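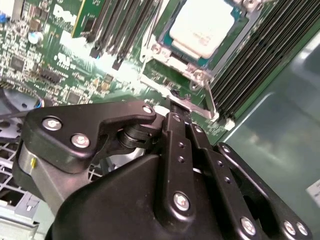 The processor in its silver retention frame, with the green board around it.

Refurbished Dell Desktop Tower, Practice and Parts Grade
Sold by Furar
Item 268
Price: $74.00 (side panel packed separately in the same carton)

If you have been wanting a computer you can open up and learn on without worrying over every fingerprint, this is the tower we would hand you first. It's a full-size desktop with a black outer shell and a light gray metal interior, and once the side panel is off and the case is lying down, pretty much everything you'd want to get at is right there facing you. We've sold plenty of these to classrooms and to parents with a curious kid at home, and a fair number to people who just like taking things apart on a Sunday afternoon (we understand completely!). 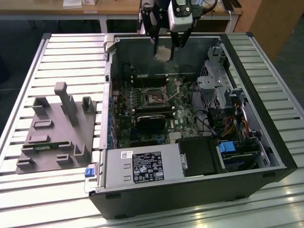 Furar Bench Desk
Product Writer and Parts Buyer

My favorite thing about this case is how roomy it feels when you are working on the socket. The processor sits under a metal retention frame with a lever, and with the cooler off you can lift the chip out and set a new one in without fighting the rest of the machine. There are memory slots on both sides of the socket, so do give yourself a minute to look at which way the latches open before you start pressing on anything. The graphics card lies just past the lower slots, and I usually leave mine in place while I'm swapping a processor, though you may like the extra elbow room.

Please hold the chip by its edges, and clean off old thermal compound with a lint-free cloth before you put on fresh. We carry the Stirano cleaning kit for this and it has lasted me ages. A pea-sized dab of new compound is plenty.

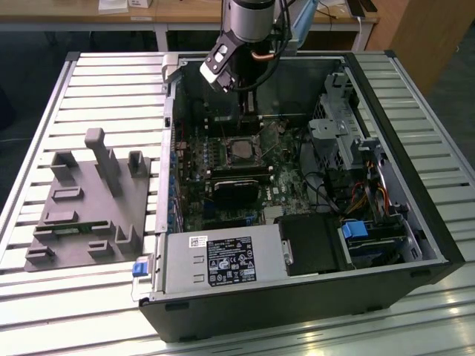

The drive side is just as friendly. You get a perforated metal cage and a blue plastic latch on the bay, and the power supply has its black label facing out so you can read the specifications before you buy anything to go with it. I'd copy those down on a card and tape it inside the lid of your toolbox, which has saved me a good many trips back to the bench.

Good to have on hand
Nillo anti-static wrist strap
Ezzat screwdriver set, 36 pieces
Stirano cleaning kit

Shipping and returns
Towers go out double boxed, and the shipping weight is on the carton label. Returns are accepted for 36 days in the original packing. Orders placed in May may take a little longer, as that's when the schools send in their lists.

Page updated 13/04/2019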